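Consumer Electronics and the Car
Unit 6 handout: Hardwiring, battery drain and cutoff voltage
Undville Technical College, October 2021

Read this before the bench session. You will need the wiring sheet from Unit 5 and your own multimeter leads.

1. Where the power comes from

Most in-car accessories ship with a plug for the 12-volt socket. In many cars that socket goes dead with the ignition, so anything plugged into it stops when the driver leaves. In others it stays live all the time. Test the socket with the key out before you tell a customer which kind they have. Some cars keep the socket live for several minutes after locking, so wait and test again.

A hardwire kit has three leads. The constant lead goes to a fuse that is always live. The accessory lead goes to a fuse that is live only with the ignition on. The ground lead goes to bare metal on the body. If the constant and accessory leads are swapped, the device usually still powers up, and the fault shows only when the car is parked.

2. Working out parked draw

Parked draw is measured in milliamps at the battery, with the car locked and its modules asleep. Our Vomar training unit draws 114 mA in parked mode with its radio on, and 89 mA with the radio off. To find the charge used, multiply the current in amps by the hours parked.

Worked case, radio on, 24 hours: 0.114 x 24 = 2.74 amp-hours.
Worked case, radio off, 24 hours: 0.089 x 24 = 2.14 amp-hours.

Add the car's own resting draw to either result. Students often leave this out and get a parking time that is far too long.

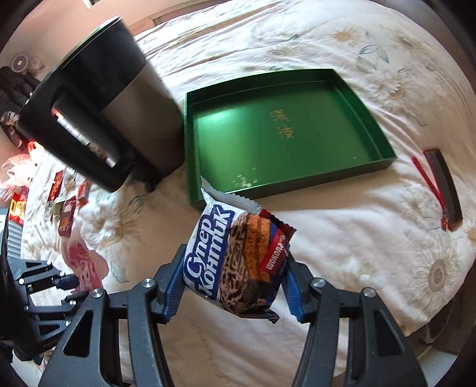 Fig. 6.1. Супер Контик wrapper held between blue textured finger pads.

3. Cutoff voltage

The cutoff is the battery voltage at which the kit disconnects the accessory. Set it too low and the car may not start. Set it too high and the accessory shuts down early, sometimes within an hour of parking. The Tredar kit on the bench has a dial with four positions. Start at the second highest and adjust after a week of normal use.

Cold weather lowers the voltage a battery can hold under load. A setting that worked in July may need to go up one step for winter. An older battery may also need the higher step all year.

A timer can be used along with the cutoff. Whichever limit is reached first ends the parked session.

4. Separate battery packs

A separate pack charges while the engine runs and feeds the accessory when it is off, so the starter battery is left alone. The pack in the lab is rated at 3,000 mAh. At 89 mA that gives a little under 34 hours on paper. Expect less in practice, and note the real figure in your log. Do not mount a pack on the dashboard or anywhere in direct sun.

5. For the bench session

Measure the draw of the training unit in both modes. Move the cutoff dial through all four positions and record the voltage at which each one trips. Use the bench supply for this and bring the voltage down slowly.

Log sheets go in the Hordiienko tray by the door. Put your bench number on every page.

Reading for Unit 7: fuse taps and add-a-circuit holders, first half of the chapter only.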